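Ticket 466 – Label printer drops off network after idle
Status: Resolved
Site: Mirkmont, packing room
Product: Curnum desktop label printer, wired
Priority: Normal

Reported problem

The printer works normally after power-on. When no job has been sent for 18 minutes, it stops answering on the network. The panel light stays green and the display still shows Ready. Jobs sent after that point sit in the queue on the print server with the state "connecting" and are never rejected. Power cycling the printer releases them all at once, which has led to duplicate labels where people had resent the job.

Environment

Print server runs the Vuorinen queue service, default settings. The printer has a fixed address. It was moved in June from the old packing room to its current bench, and the wall port was patched to a different switch at that time. The site first noticed the fault after the move, but the old location had steady traffic all day, so the printer may never have been idle long enough there.

Steps tried by site before opening the ticket

Replaced the network cable. No change.
Reset printer to factory settings and entered the address again. No change.
Reinstalled the driver on two workstations. No change.
Turned off sleep mode in the front panel menu. No change. The setting was confirmed as Off after a restart.

First reply from support

Please send the configuration label (hold Feed for five seconds) and the result of a ping from the print server while the printer is in the failed state. Please also check whether the link light at the network jack is lit when the fault is present.

Site response

Configuration label attached. Ping from the server times out. Link light is lit, amber, not blinking. When the printer is working the same light is green and blinks.
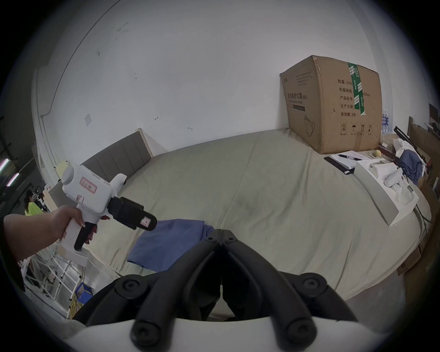
Amber on this model means the port has dropped to its lowest speed. The printer does this when its energy saving feature is active, and that feature is separate from the sleep mode in the panel menu. It can only be changed from the web page of the printer, under Network, Advanced. Before making the change, find the serial number on the rating label and check it against the firmware list. Do not go by small stamped labels of the kind on the upper side of the white hand-held unit in the picture, with its faint red characters; faint print is easily misread, and a wrong serial leads to the wrong firmware file. If the rating label is hard to read, use the serial printed on the configuration label.

Test results

Energy saving turned off, firmware unchanged: printer stayed reachable for 93 minutes idle, then dropped. Better, but not fixed.

Firmware updated, energy saving left on: dropped after 18 minutes as before.

Firmware updated, energy saving turned off: no drop overnight. Ping was left running from the server and showed no lost replies. First job at 6:40 a.m. printed right away.

Cause

Two faults on top of each other. The switch at the new location is a Bradenard unit that does not bring the link back up cleanly after the printer lowers its speed. The older firmware also lets its address table entry expire and does not renew it until it has something to send.

Follow-up

Queue timeout on the print server changed from unlimited to 700 seconds, so a stuck job now fails with a message and users know not to resend it. Duplicate labels from the backlog were pulled and destroyed by the site.

The factory reset turns energy saving back on – anyone resetting this printer must turn it off again from the web page. Note added to the site record. The switch firmware is tracked on a separate ticket. Closed with agreement from site.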